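From: Maite Pacheco
To: Boswood Growers and Arrangers list
Date: Wed 19 February
Subject: Re: [boswood] Foam-free arches for a June wedding?

Hello Peiyu, and hello everyone else who is still up,

Peiyu Shi wrote:
> I have my first big outdoor wedding in June, at the Flitby
> orchard, and the couple would like the arch done without
> any floral foam. I've only ever done small table pieces
> that way. How do you keep the flowers drinking for a whole
> afternoon, and how early can I start? I have 115 stems of
> garden roses ordered and I'm nervous about every one.
> Peiyu

First of all, congratulations on the booking! The orchard is a lovely spot and I'm sure you will do it proud. I did my first foam-free arch there for the Arabzadeh wedding, and I was so worried about it that I drove back twice during lunch to look at it (it was fine, and the bride's aunt gave me a plate of rice to take home).

What I do now is chicken wire, rolled into loose pillows and tied to the frame with heavy zip ties. Make them fatter than you think you'll need. I cover those with greenery the afternoon before, while it's cool, and mist everything well before I leave. Anything sturdy can go in then - ruscus, eucalyptus, laurel if you have a neighbor with a hedge.

The roses are another story. Give them a full night in deep, clean water, and put each stem in its own water tube the next morning. I'd fill the tubes at home and carry them standing up in a crate, and I'd keep the tubed stems down in the lower two thirds of the arch where you can reach them to top up. For the high parts I lean on things that don't mind a dry afternoon, like statice or yarrow. From the chairs it all blends together, I promise.

As for timing, I like to have the last rose in about two hours before the guests sit down. With a helper you could cut that closer, but the Flitby lane gets muddy and you can't park near the trees, so leave yourself walking time. Bring a stepladder too. Theirs is in the barn and it wobbles.

I'd also hold back 9 of your roses, already tubed, in a bucket in the shade. Somebody's hat or a gust of wind will always find the front corner.

One question back to you: did you order the Naso tubes with the long spike, or the plain kind? The long ones push into the wire much better, but they are heavier once filled and I've had them pull a thin stem over. If you have the plain ones I can lend you a box of mine, and you're welcome to come by any evening next week and practice on my old frame. I'm in the shed until seven most days anyway, and I'd be glad of the company.

Warmly,
Maite 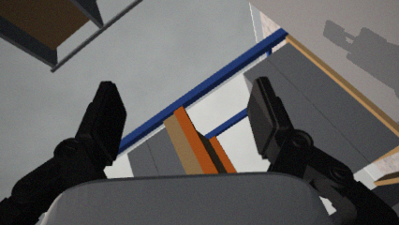 Computer rendering: storage shelving, looking up from below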